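Skosville Football Club

Skosville Football Club is a semi-professional soccer club that plays its home matches at Gekel Park, a ground with 800 seats and a reputation for wind. The club has spent most of its existence in the fourth tier, with 5 seasons in the third that older supporters discuss as if they had lasted a generation.

History

The club was formed by the merger of two works teams, Skosville Mill and Skosville Rail, neither of which could reliably field eleven players after a holiday. The merged side kept the mill's green shirts and the railway's debts. Its first league match was lost 6–0 to Gositum Rovers, who have been considered rivals ever since, at least in Skosville.

Promotion came under Dougal Ogilvie, a former center half who managed the team for nine years and distrusted short corners. His sides scored little and conceded less. The deciding match, a goalless draw at home to Gositum, drew a record crowd of 3,562, many of whom stood on the grass bank behind the north goal and saw very little of it. 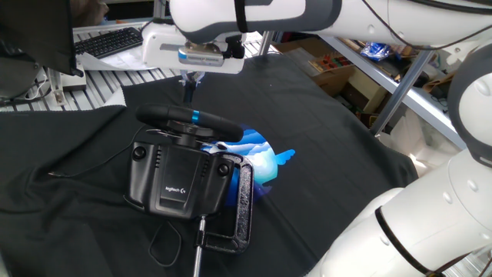 Relegation followed when Ogilvie left for a coaching post abroad. His successor introduced a passing style that was widely praised by visiting teams. The club went down in November in all but arithmetic, and in arithmetic the following spring.

Ground

Gekel Park slopes toward the south end — the club describes the pitch as "broadly level." The main stand was rebuilt after a storm removed its roof, and the Farías End, named for the club's record scorer, was given a cover two years later. Farías played 14 seasons and took every penalty the same way, low to the left.

Average attendance last season was 1,751, boosted by a cup tie and a free-entry afternoon against Gositum, which finished goalless.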